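Open house at the toaster oven

The elevator at Drivbridge only goes to the second floor, so I took the last flight of stairs on foot and could hear the room before I saw it: a lot of people talking over each other, and under it a steady clicking, like someone going through a box of ballpoint pens. The clicking was grippers. I had come to the June open day expecting a big orange arm behind a fence. I got a white room, some folding tables, kitchen stuff, and people teaching robots by doing chores.

I loved it. I'll say that right away so you can adjust for it.

Drivbridge doesn't build robots. It collects the practice that robots learn from, mostly for two customers, Dredari and Strömberg, and it does this with gripper tools that a person carries around and works by hand. You squeeze, the two fingers close, and a camera on the tool records what the fingers are doing. Do that enough times with enough objects and a robot arm with the same kind of fingers has something to copy.

Fiifi Sarpong ran the tour I was on. He used to repair espresso machines, and he still talks about hands the way repair people do.

"Everybody wants to start with the hard stuff," he told our group. "Eggs, shoelaces. I say open a door. Open it 700 times and then tell me doors are easy."

A door, it seems, can be pulled straight, pulled a little sideways, pulled too hard so the whole appliance slides toward you, or let go early so it bangs. A person fixes all of that without thinking. Sarpong wants the fixing on the record too, so when someone fumbles, they keep going. The only runs he throws out are the ones where the collector stops and reaches in with the other hand. He caught himself doing it during our demo, laughed, and started over.

Then we got to try, and I was terrible! The tool is heavier at the front than I expected, and the fingers stick out well past your own, so for the first few minutes I kept stopping short of everything. My first job was to pick up a plastic cup and set it back down. I squeezed too early and knocked it over. Then I squeezed too late and pushed it along the table until Sarpong put his palm out to save it. A boy ahead of me in line, maybe ten years old, had done it cleanly on his second try and was now giving me advice.

"Look at the gap," he said. "Don't look at the cup."

He was right. Once I watched the space between the fingers and moved that space over the thing I wanted, my hand more or less took care of the rest. I got the cup. I got a sponge. I spent far too long on a spoon, which kept lying flat and slipping out, and I would have stayed there until they turned out the lights if there hadn't been people behind me.

The collectors on staff make it look like nothing. They work in blocks of 80 runs and then take a break, and they swap objects between blocks so their hands don't settle into a groove. One woman told me she now notices every handle in her apartment.
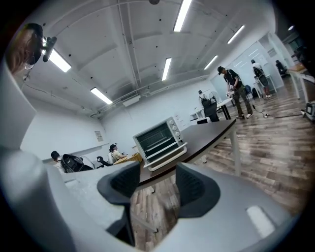
Her least favorite is the refrigerator, because the seal holds on and then gives up all at once. Her favorite is anything with a knob, and she has strong opinions on how far a knob should turn before you let go and take a fresh grip.

I asked Sarpong what happens once the runs leave the building. He said each one gets checked by a person before it goes out, and that the checking takes longer than I would guess. The library for kitchen tasks stood at 3021 approved runs on the morning I visited. He'd like a lot more, and he'd like them from messier rooms. Real kitchens have mail on the counter and a cat.

The part I keep thinking about came near the end, when he played back one of our group's attempts on a laptop. It was mine, the spoon. Seen from the tool, the spoon looked enormous, and every little hesitation in my wrist showed up as a swing of the whole room. I could see myself nearly get it, back off for no reason, and come in again from a worse angle. Sarpong watched the entire thing with real interest.

"That one's good," he said. "You recovered at the end there."

A company called Erham had sent 13 of its warehouse staff over for the same session, and they gave me a round of applause, possibly sincere.

Drivbridge plans to hold another open day in the fall, on a Thursday evening this time so people can come after work. Wear shoes you can stand in. If you get the spoon, try tipping it up against the edge of a plate first.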